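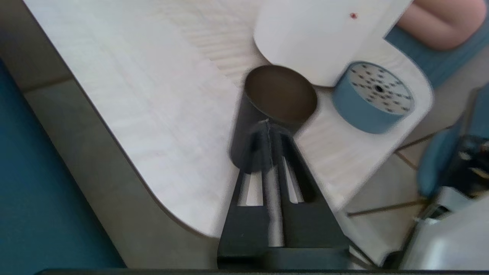 Do the dark cups stay with the table set or go back in the general crockery box?
They stay with the table set, brown ones included, until Henrik has done his list.

Sun 19 January

In on my own, heating slow. Started on the pale table, the whitewashed one for Doststead. Grain has taken the lime well, corners nicely rounded, no snags on a sleeve. Dark edge band still wants a proper look in daylight. Measured the top again, 249 one way this time, had 259 written down in the last entry. Tape or me? Check Monday before anything gets cut.

Cup test: brown cylinder cup looks right on the pale top, strong contrast, Nuka will like it for the cafe corner. Blue round one with the holes in the lid is good too, bit loud next to the pink. Would keep blue, lose pink. Henrik Vogler disagrees, says keep teh lot and let them choose.

Wax: 2 thin coats, left 46 mins between. Second went on patchy by the rounded corner, buffed out ok. Don't use the Flendside cloths again, they shed.

To do
- remeasure top!!
- ring Nuka re cups, wants an answer before March
- more wax, the small tin is nearly gone
- sweep tiles, grit in the grout lines agian
- Henrik: where did you put the long clamp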